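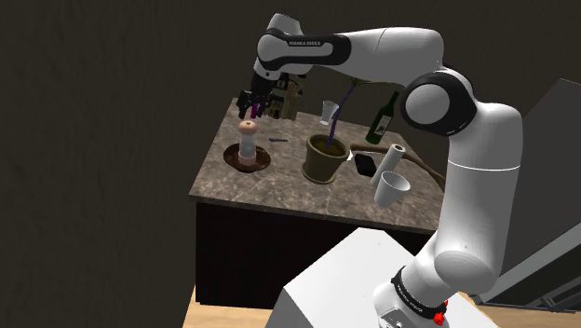
Visitors to the March open day at Nostbridge came through the lab in groups, and each group got one short session with the simulator before moving on to the next room. We used these sessions to find out what people with no background in robotics expect an arm to do when the table in front of it is crowded. The arm in the simulator was a Franka Emika model mounted beside a square marble-patterned table. Many of the objects on it were things visitors knew from home, such as a flowerpot, a bottle, a roll of paper towels and a white cup lying on its side. In the view used for the opening question (Figure 4), the fingers hold a small magenta object just above the tabletop, close to a cylinder that most visitors took for a pepper mill. Visitors were asked to say what the arm would do next, and their answers were written down before the session continued.

We collected 700 written answers over the open day. After removing blank cards and cards that could not be read, 493 were left for coding. Two of the authors, Baumgart and Seidel, coded them separately and then met to settle the cases where they differed. Some visitors gave more than one prediction. In those cases we kept only the first.

The most common answer was that the arm would put the object down on the nearest dish. The next most common was that it would knock something over. Visitors who gave this second answer usually named the bottle or the plant, and several of them pointed to the upper part of the arm, which passes in front of the leaf in this view. We had not planned to ask about contact away from the gripper, and the question was added to the card for the afternoon groups.

A second view was shown from higher up and from another side, with the gripper down at the top of a large white box on a wooden surface next to the marble. Groups saw it on a separate screen run by Bermúdez. The change of angle caused some confusion. A number of visitors thought the box was something the arm had been told to pick up, and a few asked whether the wrench on the counter was for repairing the robot. The host answered these questions only after the cards had been handed in.

Figure 4. Views used in the open day sessions. First view: opening question. Second view: used for the follow-up question on viewpoint.

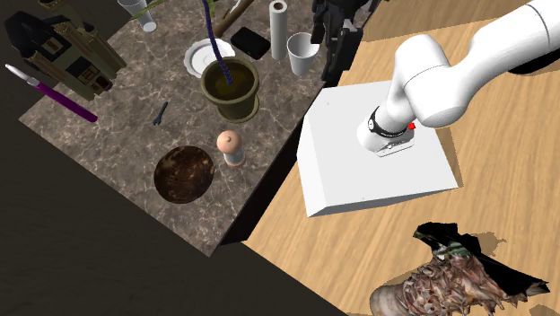 4.3 Limits of the open day data

Visitors stood in groups and could hear each other, so the answers are not fully independent. Children's cards were kept in the same set as those of adults, as age was not recorded.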